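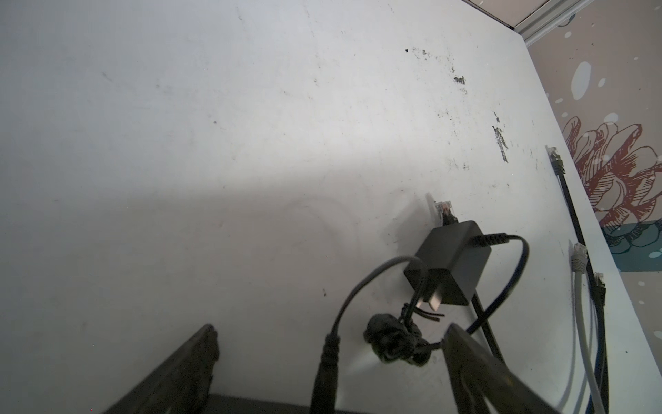

How to Sort Out a Drawer of Mystery Cables (and Keep It Sorted)

Posted by Hanane Ait Ali, 24/08/2019

I love this job. I know that's a strange thing to say about a knot of old cables, but give me a free evening, a pot of tea and somebody's junk drawer and I'm perfectly happy. Our own drawer had been jammed shut for most of the summer, and when I finally tipped it out I had 37 cables and chargers to deal with. It took one evening, and I found the charger for the Zurell speaker, which we'd been without for two years!

What you need

A clear table, the bigger the better
Masking tape and a fine marker
Hook-and-loop ties, or the twist ties off bread bags
Zip-top bags in two sizes
A shallow box with a lid
A dry cloth

Step 1: Tip everything out and spread it

Use the whole table. Don't try to untangle anything yet, just pull the loose pieces away from the knots so you can see what's what. White tables are great for this because black plugs show up so well, but they also show every mark, so put down an old sheet if you care about the surface. (I don't any more. Mine has had a hard life.)

Step 2: Find the ends first

Go by the plugs. The cord in the middle hardly matters at this stage. You're likely to meet these:

Network cables. The plug is a chunky clear plastic thing called an RJ45, with a little springy tab on one side. The cord can be any color, so don't let a gray one and a black one fool you into two piles.

Barrel plugs. A round plug, usually black, on the end of a thin cord. These come off power adapters and they look far more alike than they are. More on that in step 4.

Wall adapters. Boxy, with flat metal prongs. Keep the adapter with its cord if the two are permanently attached. If the cord pulls out, tape the two together for now.

USB, phone cords and headphones. You know these. Give them their own corner of the table.

If something is plugged into something else, look carefully before you separate them. A small adapter with a network plug in it may be a power injector, the sort that feeds a wireless access point or a camera down its network cable. Read the label, and if it's one of those, bag it with the device it belongs to. I split one up once and spent a whole weekend wondering why the Matar box in the attic wouldn't come on.

Step 3: Loosen the knots

Never pull! Lay the knot flat and push slack into the middle with your fingertips until it opens up like a loose ball of yarn. Then find one end and walk it back through the loops. Plugs with tabs like to snag, so hold the tab down with your thumb as you feed it through.

Give each knot 15 minutes. If it's still fighting you after that, go and free an easier one and come back. They always seem looser the second time.

Step 4: Check the power adapters

Slow down for this part. Two barrel plugs can fit the same socket and deliver different voltages, and the wrong one can kill a device. On the adapter you'll find small print with a line marked OUTPUT. Copy the volts and amps onto a piece of masking tape, along with the name of the device, and fold the tape around the cord near the plug like a flag.

No idea what it belongs to? Write the numbers anyway and put a question mark after them. A flashlight held low and to the side helps a lot with faded print.

Look over the cord while you're there. Any split, bare wire or scorch mark and it goes to electronics recycling, no second chances.

Step 5: Coil and tie

Make loops a bit wider than your hand, and let the cord turn the way it wants to. Stiff network cable needs bigger loops than a phone cord does. Tie it once, snugly but not tight, and leave the ends sticking out so you can tell what they are at a glance.

Wipe each cable with the dry cloth as you coil it. It's amazing how much grime comes off on your hands otherwise.

Step 6: Bag, label, box

One type to a bag, name on the front. Stand the bags upright in the box like records in a crate. I use an old Dadau shoe box and it fits the drawer perfectly.

Put the question-mark adapters in a bag of their own and write a date on it. Mine says October. Anything still in there by then goes to recycling, along with the spare network cables past the first three. (My husband has negotiated for four.)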